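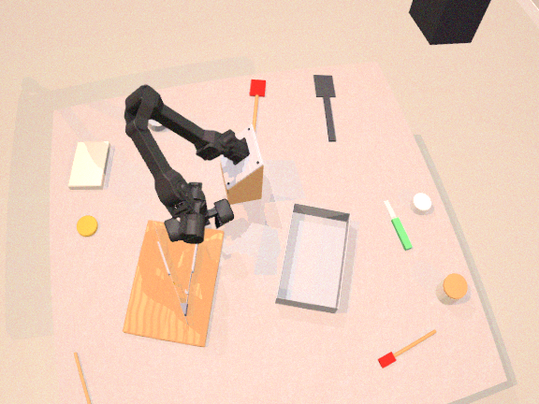
Renting storage by the month: a talk with Sun-ja Sung of Zukero

Sun-ja Sung has rented out storage containers for most of her working life, first for a freight company and now at Zukero, where she runs the rental desk. The yard is on the east side of town behind the old Grecu feed mill. Most of her customers are homeowners in the middle of a remodel, small contractors, and stores that need room before a busy season.

I asked her what people get wrong when they call for the first time.

"Size," she said. "They ask for the 40 foot because the price difference looks small on paper. Then I ask how long the driveway is and they don't know. The truck has to pull forward while the container slides off the back, so you need the length of the box plus the length of the truck, and a bit more to be comfortable. For most houses a 20 is what fits."

She tells callers to go outside with a tape measure before they order anything. She also asks about overhead wires, low branches, and the slope of the ground.

"A little slope is fine. We carry blocks and we can level it. If it's steep, the doors bind and you can't get them open, and then you're calling me at seven in the morning."

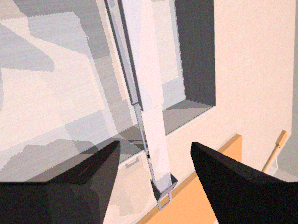 The yard has 42 containers at the moment. All but a handful are out on rental from spring to early fall, and July is the hardest month to get one on short notice. Sung says a customer who calls two weeks ahead will usually get the size and the door type they want. Someone who calls the day before takes what's left.

The monthly rate is only part of the bill. Delivery and pickup are charged separately at Zukero, and customers who live more than 50 miles out pay an added fee by the mile. There is a one-month minimum. After that, rent is figured by the day, which Sung said was a change she pushed for.

"People would finish on the third day of a new month and pay for the whole month. They'd be mad, and I'd have been mad too. So now it's by the day. You call us, we stop the clock, and we come get it when the truck is free."

I asked how a customer should compare quotes from different companies.

"Get the total for the time you think you need it, with delivery and pickup in. Ask if there's a fuel charge. Ask what happens if you go over. Some places have a very low monthly number and a pickup fee that eats the difference." 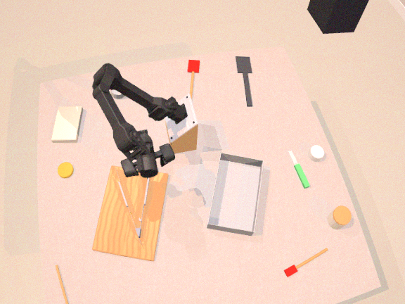
Kitchen items laid out on a tabletop, with a robot arm over a wooden board.

Costel Moldovan handles deliveries and repairs. He came in from the yard partway through our talk and stayed for the rest of it. He checks each container when it comes back, starting with the roof.

"I go inside and have somebody close the doors," he said. "If I see daylight, there's a hole. You can do the same thing when it gets dropped at your house. Takes a minute. Do it before you put a couch in there."

Small holes are patched and painted. He replaces door gaskets more often than anything else, and buys them from a supplier called Okico after trying a cheaper brand that cracked in the first winter. Floors are the other regular job. Oil and paint spills soak into the wood, and a bad one means cutting out a section. Customers are billed for that kind of damage, but not for scuffs or normal wear.

Moldovan had plenty to say about loading as well. Heavy things go along the floor, spread evenly from front to back, and mattresses go on their sides. He likes an aisle down the middle if there is room for one.

"Everybody needs the thing that's at the back," he said.

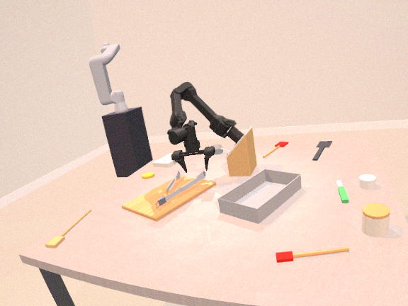 Moisture is the complaint they both hear most. Warm days and cool nights make water collect on the inside of the roof, and it can drip. Zukero sells hanging desiccant bags at the desk, and Sung suggests leaving a gap between the load and the walls. She tells people not to wrap furniture tightly in plastic — a cotton sheet or a moving blanket does better. Wet lumber, firewood, and potted plants should stay out.

Locks are up to the customer. The newer containers have a steel box welded over the lock, which keeps bolt cutters off it. The older ones don't, and Moldovan is adding them as the units come back.

Sung is also moving bookings onto a program called Plelorex, so customers can ask for a pickup date without calling. It goes live on 10th May. The phone line will stay open.

"I still want to ask about the driveway," she said.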